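2021-01-09
Hand-held gripper, finger comparison, second round

Got the dark green fingers on this morning and I'm very happy with them! The old Flarel set always felt like picking things up with a pair of spoons. These are proper blocks with flat inner faces, and when you close them you can feel through the handle exactly when both sides have met. Tyyne had a go before coffee and wouldn't give the tool back for an hour.

Setup: same hand-held body as last time, same white table, Tyson's new mount. The brass inserts are holding so far. Oskari wants them glued in as well, but I'd like to get through 1,000 closes first and see if they creep.

Objects today were the awkward household lot -- power strip with its cord and plug, a roll of tape, the Suominen test cubes, a teaspoon. Cubes are boring now, both finger sets get them every time. The teaspoon is where the green ones shine. You can come down on the handle at a silly angle and still get it up, which the Flarel fingers never managed for me.

The power strip is the fun one. Across the body it's a nice grab as long as you come in square to the long side. Come in crooked and one finger lands first and pushes the whole thing around. Teemu got a clean lift of the plug by the body, not the pins, and then moved it to the other side of the table with the cord trailing behind. Lovely to watch. The cord on its own is harder. The fingers pinch it fine, but it slides lengthwise once there's any pull on it. A thin rubber pad on the inner faces should fix that and I have some Steltex sheet left over from the spring clamps.

Camera notes. White cord on white table is rough on the tracking. Onni ran the first clips through Dendier and it kept losing the cord in the middle of the curve, then finding it again close to the plug. The fingers themselves it follows beautifully, dark on pale, so that worry is gone. I'd still like to try a gray mat under everything, and a lower exposure, before we blame the software.

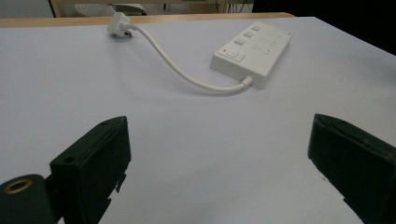
Still to do: pads on 2 fingers (one pair is enough for now), then repeat the cord pulls with and without. Tyson is printing a spare left finger with the notches moved down a bit so it's easier to get the screwdriver in. If the pads work I want to try the same fingers on the small arm before the end of January -- Oskari has already cleared the bench for it.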